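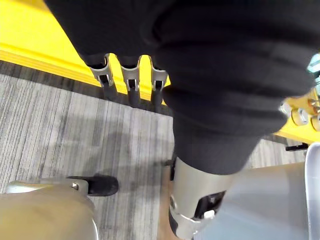 Rezaul Seneviratne asked at the May briefing whether small suppliers would be paid any sooner under the new terms, or whether the change applied only to the larger contracts. The answer is that it applies to both.

## Slide 2 – Payment terms

- Acknowledge the question and thank members for their written submissions.
- Wodix and Wurnitz have moved to the revised terms. Daditz will follow once its accounts system has been replaced.
- Invoices under $400 are now approved at branch level. Head office no longer countersigns them.
- Pause for questions.

## Slide 3 – Disputed invoices

The Association received 116 complaints in the reporting year. Most concerned missing purchase order numbers – a matter the supplier can usually correct by telephone. Members are asked to contact the buyer before lodging a formal dispute.

Where a dispute is lodged, the buyer has eight working days to reply in writing. Labour hire invoices are handled separately; refer members to the printed guide.

## Slide 4 – Regional programme

- The Cui office will take enquiries from northern members.
- Do not announce the fee schedule. It has not been finalised.
- If asked about interest on late payments, read the approved wording from page 2 of the guide.

Hand over to the chair for general business.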